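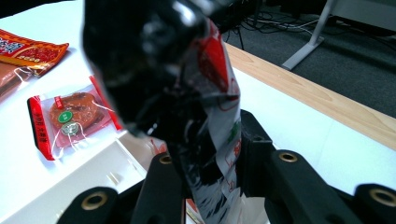

Encyclopedia > Food packaging > Flexible packaging > Snack packet

A snack packet is a small sealed bag of plastic film holding a single portion of food. It is made from a continuous web of film that is folded into a tube, filled and closed by heat. Most packets are opened by hand and discarded after one use.

Construction

The usual form is the pillow pack, with one lengthwise seam at the back and a crimped seal at each end. The film is commonly a laminate: an outer layer carries the printing, and an inner layer melts to form the seal. A metallized layer may be added between them as a barrier to light, oxygen and moisture. Some packets leave a section of film unprinted so that the food can be seen — a feature known as a window.

Handling

Thin film creases easily under pressure, and creases can open pinholes in the barrier layer. Packets filled with gas resist crushing better than flat or vacuum-sealed ones, but take up more space in a carton. The Akstead format, a narrow packet 116 mm long, is shipped flat in cartons of 30.

Printing

Graphics are applied to the web before filling. Glossy black and red grounds are widely used. A registration mark at the edge of the web — a small solid block — tells the cutter where each packet ends.

See also: Flow wrapping; Heat sealing; Sachet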